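# How Does a Family Rent a Home?

*Prepared for young readers by the Dulora Housing Information Service. Last checked 02/04/2022.*

Every person needs a place to live. Some families own their home, which means they have paid for it or are still paying a bank for it. Other families rent. When a family rents, the home belongs to someone else, and the family pays money to live in it.

Renting is very common. Many people rent for a short time, and many rent for their whole lives. A rented home can be a house, a flat, a townhouse or a single room. It is still the family's home, and the law gives the people who live there certain rights.

## Words you may hear

Adults use special words when they talk about renting. These are the main ones.

**Landlord.** The person or company that owns the home. Landlords may be women, men, couples or large firms. In some places the word "rental provider" is used.

**Tenant.** A person who pays to live in the home. Another word for this is "renter". Children who live in the home are usually called occupants, as they do not sign the papers.

**Rent.** The money paid to the landlord, often every week or every fortnight.

**Lease.** A written agreement between the landlord and the tenant. It says how much the rent is, how long the tenant may stay and what each side has promised to do.

**Bond.** An amount of money paid at the start and kept safe until the tenant moves out. If the home is left clean and undamaged, the money is given back.

**Property manager.** Someone who looks after the home on behalf of the landlord. A property manager collects the rent, arranges repairs and visits from time to time.

## Finding a home

A family that wishes to rent begins by deciding what it needs. It may need to be close to a school or a train line. It may need a bedroom on the ground floor for a grandparent, or a fenced yard for a dog.

The family then looks at homes that are available. These are listed online and in the windows of real estate offices. Before choosing, the family visits the home. This visit is called an inspection. At an inspection, people walk through the rooms, open the cupboards, turn on the taps and check whether the windows lock. Children may attend. They should stay with an adult and leave other people's belongings alone.

If the family likes the home, it fills in an application. The application tells the landlord who would live there and how the rent would be paid. Several families may apply for the same home, and only one can be chosen. A family may need to apply for a number of homes before it is accepted. This can be disappointing, and it does not mean the family has done anything wrong.

## How the money works

Suppose a family rents a small house in Mumidlow for $600 a week. The family pays this amount to the property manager. The property manager keeps a small part as a fee for the work and passes the rest to the landlord.

The landlord has bills as well. There are council rates, insurance and the cost of repairs. If a tap breaks through ordinary use, the landlord normally pays for it. If someone breaks a window by kicking a ball through it, the tenant may have to pay.

Tenants usually pay for the electricity they use. Water is sometimes paid for by the landlord and sometimes shared. The lease should make this clear.

## The condition report

Before the family moves in, the property manager prepares a document called a condition report. It lists every room and states what each one is like. A line in the report might read: "Bedroom 2: small mark on wall beside door." The tenant reads the report, checks each room and writes down anything that has been missed.

The report matters at the end of the lease. The property manager looks at the home again and compares it with what was written at the start. If the mark beside the door was already there, the tenant is not asked to pay for it. 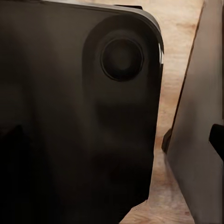 Camilach Tenants' Network wrote to this service that children can be a real help with the report, and asked us to say so: they notice low things, such as scratched skirting boards and loose cupboard handles, which adults tend to pass over. The network also asked us to remind families to keep their own copy in a safe place. We have added both points to our advice.

## Rights and duties

Both sides have duties. A landlord must make sure the home is safe and fit to live in. Urgent problems, such as a burst pipe or a dangerous electrical fault, must be dealt with quickly. A landlord cannot simply walk in whenever he or she likes. In most cases the tenant must be told beforehand, in writing.

A tenant must pay the rent on time, keep the home reasonably clean and report anything that is broken. A tenant must also be considerate of the neighbours. Loud music late at night may lead to a complaint.

If you wish to put a hook in your bedroom wall or paint the room another colour, ask an adult first. The adult may need permission from the landlord.

## When it is time to move

A lease does not last forever. When it ends, the family may be offered a new one, or may decide to live somewhere else. Sometimes the landlord wishes to sell the home or move into it. The landlord must then give notice, which means telling the tenant in writing a set time before the family has to leave. The rules differ between states and territories.

Moving can be tiring, and it is normal to feel sad about leaving a room you know well. You can help by packing your own books and toys and writing your name on the boxes.

## Where to find out more

The Dulora Housing Information Service has a reading corner for children at 178 Sakalauskas Street. Printed copies of this guide are kept at the front desk. Teachers may request a class set for use from April onward.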